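Workbench budgeting (robot cells)

Workbench budgeting is the job of working out what a small robot cell will cost before anyone orders it. I look after the entry on the Workavport hobby and small-shop wiki, so you're getting my version, with my own spreadsheet mistakes left in. Other editors are welcome to fix my sums.

Background

The term came into use here when members started sharing their order lists from Folholm, a parts supplier that plenty of us buy from. People kept posting the price of the arm and forgetting the rest of it (me included!). My first budget had one line in it. The second had nineteen, and I still left out freight to Parnanura.

What goes in the budget

The arm is the big number and the easy one to find. After that come the gripper, the controller, power supplies, cables, brackets, a bench that doesn't wobble, and something to put on top of the bench. Then there are trays, bins and test pieces, which cost next to nothing each and somehow fill half a page.

I keep spares on a separate sheet – fingers, screws and cables mostly. If you bury them in the main total, they're the first thing to get trimmed when the money looks tight.

A worked budget

My last plan was for a plain pick-and-place bench. Folholm quoted 1,303 dollars for the gripper and mounting parts, and Kılıçarslan came back with 1,191 dollars for the same list. Freight from Kılıçarslan was 60 dollars, so it was still the cheaper quote at 1,251. I'd set myself a limit of 1,000 for that part of the job, so either way I had to go back and cut something. I cut the second set of fingers and a fancy cable chain, and I've regretted the cable chain ever since.

Planning the space

Measure the bench before you choose the arm. Reach figures in a catalogue are usually given to the farthest point, and you won't want to work out there all day. Mark where the part gets picked up and where it gets dropped, then leave open bench between them so there's room to move and room to change your mind later.

Surface colour is worth a thought too. I like a plain matte grey, and bright test blocks are easy to pick out against it. A simple metal bin does fine as a drop-off point, and you can shift it around while you're still settling the layout.
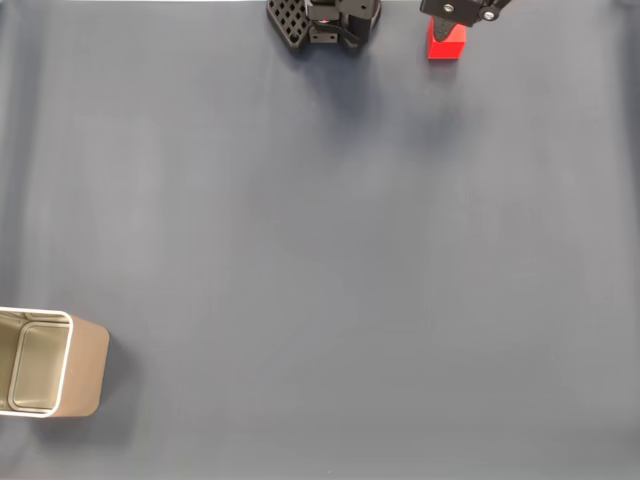 Common mistakes

Buying the arm first and the bench second is the classic. Close behind it is pricing one gripper and then finding out the adaptor plate is sold separately. I'd also check the lead time on every line, as one late bracket can hold up the lot.

See also

Gripper selection
Bench layout
Freight and duty
Spares lists

Last edited December 19, 2021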